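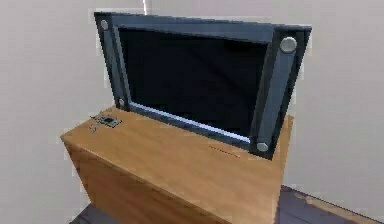
Rule 22 of the Iltar code was short: a lift shall not move until the arm has reported clear. Unit 1557 had reported clear. The lift had not moved.

The inspector from Kestinus read the log again. Force limit, 200. Cycles passed, 1000. Then one entry, repeated since four in the morning: "Clear of what?"

The code gave no definition. She wrote to Issa for one and marked the test suspended – the form had no box for a question. The unit logged her note and waited.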